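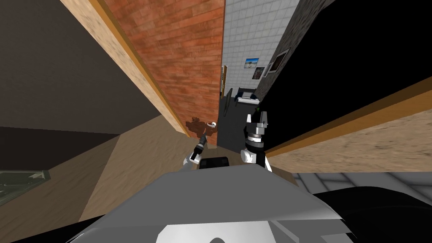
## About Kimiria

Kimiria tests software for two-armed household robots. Nearly all of our work is done in simulation, in model homes with tiled halls, timber floors and furniture in the way. We started in January with one model home and now run 4. Our customers send us a controller, we run it, and we report what it gets wrong.

### The Jasta fault

Most people who contact us have heard of the Jasta fault, so we set it out here. Jasta is our long-run grasping program. In a batch of 3000 runs, 591 ended with the gripper reporting a secure hold on a utensil it had let go. The arm then carried on to the next step with nothing in its fingers.
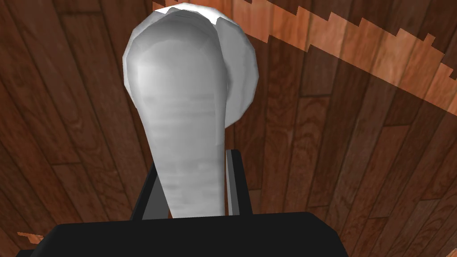 *Utensil held between the gripper fingers, Jasta program.*

We first blamed the contact model – wrongly, and it cost us a good deal of time. The fault was in the grip check. It read finger position once, as the fingers closed, and kept that answer for the rest of the run. A utensil that slipped later was still logged as held.
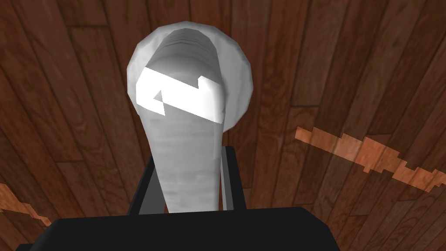 Kimiria Company Profile – Page 4

The check now repeats through the whole lift and carry. If the reading changes, the arm stops and the run is marked as failed. We reran the full batch on 24th September and sent the results to every customer who had used the earlier version.

### How we work now

Hong, our fault register, is open to all customers. Entries stay in it after they are closed, including our own mistakes. Brinetus, the reporting tool, lists failed runs first and pass rates last.

To report a fault, send the run log and the controller version to the test desk.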